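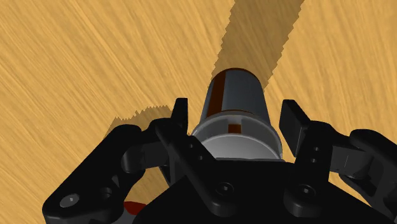
Gray cup with white lid on the wood table.

Mar 4, 2022

Natural dye notes, walnut and onion skin, second round. Written mostly for me, but Catarina and Aiguo asked for the details, so I try to be complete.

Yesterday evening I put the wool skeins to soak in the alum bath. This morning I took them out, pressed them gently by hand and divided them into two groups. Group one went to the walnut hull pot, group two to the onion skin pot. The wool is the Trelten undyed yarn, the thinner one, same as in October.

Walnut: I used the dried hulls which Anežka Ondrejka left in the paper bag on the lower shelf. They were soaked for five days. The liquid smelled strong already but I did not see mold. Strained two times through cotton cloth. I kept the pot under the boil for 90 minutes. In the first half hour the color on the wool was a weak beige and I was a little worried, then it went deeper quite fast. Final color after rinse is a warm brown, more red than last time. I suspect the water. Last time we used the rain barrel and today the tap.

Onion: 200 g of dry skins, only the yellow ones. Adelmo had mixed some red skins in the jar, so I picked them out, which took longer than the dyeing. Result is a clear orange-gold. One skein has a pale band where my string was tied too tight. Next time tie in a loose figure eight, please, also if it looks messy.
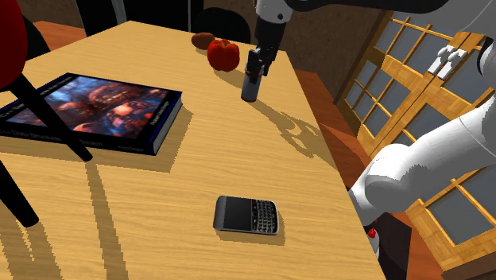
Last changed: Friday evening, by A. Dehghan
The book on the table has a dark border on its cover and a picture with red and orange in it. That orange is stronger than what I get from onion skins without any help.

For a darker shade I dipped 12 short test pieces in iron water, made with the old nails. Walnut plus iron gives almost black-brown, very even. Onion plus iron gives an olive green that Aiguo Zhong likes and I do not. The iron makes the wool a bit rough to the touch, so keep the dip short. I was rinsing each piece until the water stayed clear.

Labels: I used the Plultov tags, but the ink ran on two of them. Pencil is better. The pieces are drying on the line by the north window, not in the sun.

Open points:
Light test. Half of each sample under the card, half in the window, check in October.
Ask Catarina Abreu if the Kashindye order for madder root was sent.
The big pot has a brown ring inside. Vinegar did not remove it. I try soda on Monday.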